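Narkance list archive
Posted 01/02/2025 by the Gravby open day convenor
Reading time: 3 minutes

Subject: Re: What will visitors get to do at the open day?

Hello all,

Thank you for the flurry of replies, and my apologies for being slow to answer them. I've been out visiting one of our home collectors and only sat down with a cup of tea and the inbox this evening. I'll take the main question first, as it came up in several of your notes, and I'm keeping the original below so that newer members can follow along.

> I brought my two kids to the last Gravby day and we had a lovely time, but I
> have to say we spent most of it standing behind a rope watching an arm stack
> blocks. It was clever, sure, but they were bored after five minutes and so was
> I, a bit. Is there any chance this year of letting people hold something? And
> could somebody explain, in words my mum would follow, how the robot learns
> any of this in the first place? The poster had 3000 on it in big numbers and
> I never did work out 3000 of what.

Fair comment, all of it! The 3000 was recorded demonstrations, and the poster really should have said so. A demonstration is one go at one small job, done by a person from start to finish, and the arm's software is trained on a great heap of them. We'll fix the poster. The rope is harder, because the hall's insurance asks for it whenever the big arm is powered up, but there's no rule at all about the hand-held grippers, and those are what I'd like to build this year's day on.
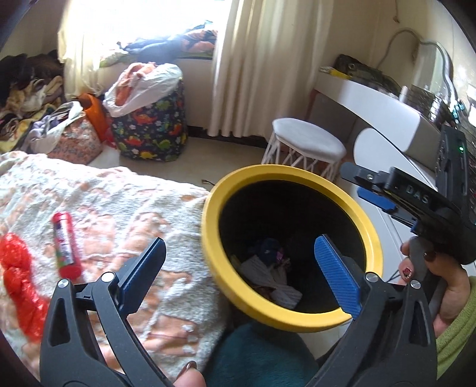 My visit was a good reminder of why the hand-held part is the bit people warm to. You aren't watching a machine, you're working one, with a trigger under your fingers and two jaws out in front that do what you tell them (more or less, until you get the knack). I'd like every visitor to have a turn at just the sort of thing you see going on there, with the jaws spread wide on either side of a round container with a yellow rim and a bit of crumpled cloth down in the bottom. It sounds like nothing. Then you try it, and you find out how much your own hand has been doing for you all these years without being asked. The blue pads on the inside of the jaws are the part I'd point out to children, by the way — let them press a thumb on a spare one before they start.

I'd also love us to get away from the bare trestle table. People do this work at home among their blankets and bags and piles of clothes, and the software is better for having seen ordinary rooms. So could we set up one corner as a proper lived-in room? I'm after a patterned blanket or two, a small stool, a desk lamp, and as many odd-coloured tubs and bowls as you can spare. Please put your name on the bottom of anything you want back. I still have a casserole dish from last May and no idea who it belongs to.

On the practical side, the hall is licensed for 400, and we'll run the turns in blocks of 20 so the queue doesn't snake out past the bike racks again. The Mokoena people have offered a second screen, which would let those waiting watch what the gripper's camera is recording. If you can help with set-up or with the sausage sizzle, reply to me directly and spare the whole list. The side door code is unchanged from last year, and if you've forgotten it, ring the office on extension 2139.

One last thing, for whoever asked about little hands: the trigger grip is sized for adults, and the younger ones will want a grown-up holding the weight while they squeeze. We did it that way with my neighbour's daughter and she wouldn't give it back.

Warm regards, and do keep the suggestions coming,
Your convenor

Recent on this list
Kidunance workshop: spare seats in the car
Blankets and tubs wanted for the open day
Second screen from Mokoena: which cable?
Lost property from last May (casserole dish, one glove)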